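How to Wash a Fleece Sweatshirt Without Ruining It

Most advice about washing fleece comes from people who sell something you pour into the machine. I have read a lot of it and tried a fair amount, and I remain unconvinced by most of it. What follows is what I do, and where I only suspect a thing I'll say so.

Start with the label

Fleece is a loose word. It can mean polyester all the way through, or cotton brushed on the inside, or a blend of the two. Polyester hardly shrinks but melts and mats if it gets too hot. Cotton shrinks and takes forever to dry. If the care label is gone, treat the thing as polyester for heat and as cotton for drying time and you won't go far wrong.

The label also tells you the maker's highest safe temperature. That number is a ceiling. I have a Skosell pullover marked for warm water and it has never needed anything but cold.

What you need

A washing machine with a gentle cycle
Ordinary liquid detergent
A mesh bag, if you have one
A drying rack or a flat surface with a towel on it
A soft brush (an old baby hairbrush is fine)

You'll notice there's no fabric softener on that list. Softener coats the fibers, and the fluffy feeling it gives you lasts a few wears. After that the pile lies down flat and feels faintly greasy. My neighbor Hatice Kılıçarslan swears by white vinegar in the rinse. I tried it for a whole winter and could not tell the vinegar sweatshirts from the others, though they did smell like salad for an hour.

Step 1. Deal with stains first

Dab a little detergent on the spot and leave it for ten minutes. Don't scrub. Scrubbing roughs up the pile and you end up with a clean patch that looks worse than the stain did. For grease, dish soap works as well as any stick or spray I've paid for, including the Girketti one that came with a leaflet longer than my lease.

Step 2. Close it up and turn it inside out

Zip the zippers. Tie drawstrings in a loose bow so they don't get pulled out of the hood. Turning the garment inside out puts the wear on the side no one looks at. It does mean a brushed lining takes the beating, so if the soft inside is the part you care about, leave it right side out and use the mesh bag.

Step 3. Keep bad company out of the load

Towels shed. Jeans scrape. Velcro is worst of all. Wash fleece with other fleece, or with T-shirts. Fill the drum to half and stop there.

Step 4. Cold, gentle, less detergent than they tell you

The lines on detergent caps are generous, and I'll let you guess who that suits. For half a load I use less than the lowest line. If the rinse water still has suds in it, you used too much.

Spin speed matters more than people think. My machine, an old Metwally, offers far more spin than a sweatshirt needs, and I keep it at the low setting. The trade is a longer drying time.

Step 5. Dry it flat or over a rack

Shake it out hard while it's damp, then pull it into shape by the shoulders and hem. Keep it off radiators. A dryer on its lowest setting is all right for polyester if you take it out before it feels fully dry – 60 minutes was too long in every dryer I've used. Hangers leave bumps in the shoulders.
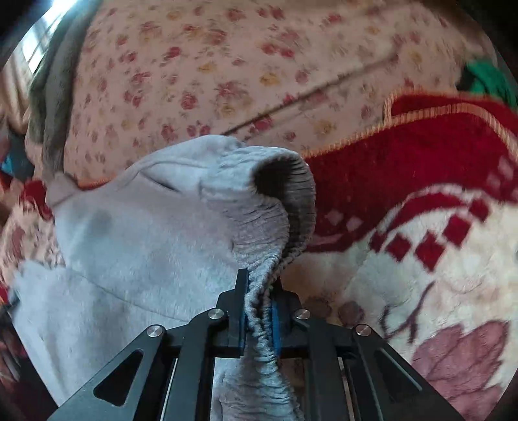

Cuffs and waistbands deserve a word of their own. The ribbing goes before anything else does, usually from pushing sleeves up to the elbow, and washing gets the blame. Squeeze damp ribbing together lengthwise with your hands and let it dry that way. You will read that dipping stretched cuffs in hot water brings them back. Sometimes it does, for a day or so. If the elastic itself has died, hot water won't raise it, and you are looking at a sewing job.

Step 6. Brush it

Once it's completely dry, brush the pile in one direction with short, light strokes. This helps matted fleece more than any product I know of. It won't make an old sweatshirt new. Pills can come off with a fabric shaver, held lightly, but each pass takes a bit of fabric along with it. Sanaa Ait Brahim, who ran the alterations counter in Falbridge when I lived there, told me she patched more shaver holes than moth holes, and I believe her.

How often?

Less than you do now, probably. Unless you sweat in it or spill on it, a sweatshirt worn over a shirt can go six or seven wears. Air it by an open window overnight in between. Before putting it away for the summer, wash it once and make sure it's dry all the way through, seams and pocket corners included. I skipped that one year and found out in August what a damp pocket smells like.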